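Search tickets Enter keyword or ticket no. Go

Cell 2 (two-arm bench) - right gripper drops out, wrist camera freezes

Status: open, watching
Site: Kernelcombe
Kit: Rivera arms, left and right, Skalitz grippers, wrist camera on each
Priority: was high, now medium

Opening note

Right gripper loses comms mid-run. Arm itself stays up, no fault on the arm side, joints still hold position. Gripper just stops answering and the right wrist camera picture freezes on the last good image. Left side fine the whole time. Happens on the handover routine, the one where the two grippers come face to face over the middle of the near table. Never seen it in the pick-only routine.

Log says "tool timeout, right" and then nothing useful. Clearing the fault and re-homing the gripper brings it back, til the next time.

Before anyone asks: yes, power cycled. Yes, the whole cell. Made no difference past the first half hour.

First look

Went through the easy stuff.

- Right gripper connector at the wrist, unplugged, looked at pins, nothing bent, plugged back in. Clicked home.
- Swapped the network lead for the right arm at the switch. Same fault.
- Firmware on both grippers matches. Checked twice as last time we had this sort of thing they didn't.
- Air not involved, these are electric.
- Gripper force set to 20 on both sides. Dropped the right to 11 in case it was a current spike on closing. Still drops out. Put back to 20.

So not the force setting.

Ran handover with grippers empty, no item at all. 75 cycles overnight-ish, left it going over lunch and into the afternoon. Dropped out on cycle 11, then again further on, didn't note which. Sorry. Should of logged it properly.

Important bit: with nothing in the fingers it still fails. So it's not the load and not the item catching.

Second look

Jogged the right arm by hand through the handover, slow, watching the tool status page. Goes amber when the wrist rolls past the point where the loom pulls snug along the forearm. Roll it back, green. Roll again, amber. Not every time but enough.

Then held the loom with one hand (arm on reduced speed, enabling switch in the other, don't do this on your own) and flexed it just behind the wrist. Amber straight away. Flexed it further down by the elbow, nothing at all.

So the break is in the first bit of cable off the wrist. Either a cracked conductor or the crimp at the connector end. Camera lead runs in the same bundle and it freezes at the same moment, so my money is on them both being tugged at the same tie.

Parked the arms in the handover pose to check cable runs on both sides at the worst point.

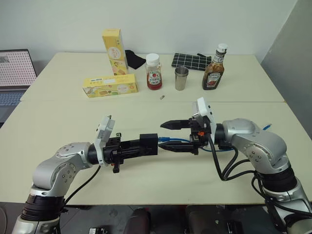

Worst point is also where there is least slack to play with on the right. On the old layout the two arms met further back towards the far table and the wrist didn't need to roll as much. When the meeting point got moved forward the loom never got redone. Ties left where they were. Looks like that's when it started, going by the log, first tool timeout is the Sunday after the change.

Left side has a different cable route and a gentler roll so it's never had to work as hard. Will redress it anyway while the tools are out.

What was done

1. Arms to service pose, power off, locked off, tag on.
2. Cut the two ties nearest the right wrist. Left the rest for now.
3. Took the gripper lead out of the bundle and rang it through with a meter while bending it. One of the comms pair goes open when bent. Found it. Camera lead rings fine on its own.
4. Fitted spare gripper lead from Tinoda, part is in the drawer marked LOOMS, was the last one. Needs reordering!!
5. Remade the loop off the wrist with more slack. Measured along the cable from the wrist connector to the first tie: 147 mm. Was a lot tighter before. Please keep it at 147, any longer and it can swing in under the fingers.
6. First tie is now the soft hook and loop type, not a zip tie. Do not swap it back for a zip tie becuase it looks neater.
7. Camera lead laid in loose alongside, own tie, not strapped to the gripper lead.
8. Power on, re-home both grippers, check both cameras live.

Wrist camera on the right needed its angle checking after, I'd leaned on it. Ran the calibration board, came back within limits, no change made.

Test after

Wrist rolled end to end by hand at reduced speed, status page green throughout. Flexed the new lead same as before, green.

Handover routine, empty, 75 cycles. No drop-outs. Then 75 more at full speed with a light item. No drop-outs, one failed grasp on the left, that's a vision thing and has its own ticket, don't pile it in here.

Camera on the right stayed live for the lot.

Not closing yet. The old lead took a good while to go and I'd like to see a full week of normal running first.

Still to do

- Reorder gripper lead x2. Tinoda say lead time is into November so do it now not later.
- Redress left side to match.
- Change the handover pose? Could shift the meeting point back a bit and take some of the roll out of the wrist. Would mean re-teaching the approach on both arms so half a day gone. Worth it I reckon but not my call.
- Add a line to the weekly check: look at the first loop off each wrist, hand on it, feel for stiff spots or kinks. Check the soft tie hasn't crept.
- Update the setup sheet. It still shows the old meeting point and the old tie positions. Anyone rebuilding from that sheet will put this fault straight back in.
- Put a soft limit on right wrist roll so nobody jogs it past where the loom is happy. Current limit is the arm's own which is miles out.

If it comes back before then: note the cycle number and the wrist angle off the status page BEFORE you clear the fault. Clearing wipes the angle. That cost me most of a morning.

Update, 4.10 pm

Left side done. Same length to first tie, soft tie, camera lead separate. Old lead on the left rang fine when bent so left it in. Both arms re-homed, handover run again, short one, all ok.

Soft limit is in on the right. Handover still clears it with a bit spare. If the planner starts refusing poses that used to work, this is why, shout before you take it off.

Old right lead is in the scrap tray with tape on it. Please don't put it back in the drawer, it looks perfectly good.

Update

Leads ordered, two. Setup sheet half done, tie positions corrected, meeting point drawing still the old one.

Comments (4)

benchside
We had the same on cell 4, camera froze first and the gripper went a day or so later. Spent ages blaming the camera. Will check tie lengths on ours. Is the 147 from the connector face or from the back of the boot?

Reply from ticket owner
Back of the boot. Will put that on the sheet, good catch.

nightrun
Can the fault clear not just save the angle somewhere first? Seems daft that it bins it.

loomdrawer
Drawer is empty of the camera leads as well by the way. Added two to the order.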